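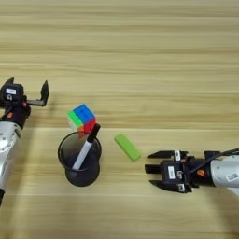

Tandaston Work Table

The Tandaston is a fixed-leg work table for schools, repair rooms, studios and small offices. It is made by Simismont and comes in two lengths with the same frame underneath. The top is wood with a clear matte finish. The legs are powder-coated steel and bolt on from below, so no screw heads show on the working side.

Both sizes are 900 mm deep. The long table is 2,000 mm wide and seats three on each side. The short table has four legs instead of six and can be pushed against the long one to make an L. Legs are ordered separately in either Standard or Tall. Tall legs give a finished height of 1,085 mm and suit people who stand for most of the day. Tables with Tall legs ship with a rear cross brace that must be fitted before use. 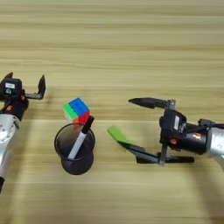

Light wood top with pale beige and tan grain.

Grain and color vary from one top to the next. If you are placing several tables side by side, order them together and tell us in the notes field. We will pick tops that are close in color, but we can't promise a match with a table bought earlier.

Assembly takes two people. Lay the top face down on a blanket, start all the leg bolts by hand, then tighten them with the hex key in the parts bag. Turn the table over with one person at each end. Do not drag it on its legs, as this can loosen the inserts. Check the bolts again after the first month.

For daily cleaning use a damp cloth and mild soap. Wipe up spills soon, especially coffee, ink and anything with solvent in it. Small scratches can be sanded lightly along the grain and touched up with Husar matte oil. Let the oil cure overnight. Do not use silicone polish on the top.

Options that fit both sizes:

Husar cable tray, 600 mm, screws to the underside
Futar clamp-on power strip, four outlets, black or white
Futar casters, set of four, two locking (short table with Standard legs only)
Replacement leveling feet

Tables ship flat in two cartons. Delivery is to the curb or loading dock. Please open both cartons and check the corners of the top before signing, and report damage on the delivery slip. Unused tables may be returned in the original packaging. Oiled or drilled tops can't be returned.

Last updated: 19/02/2019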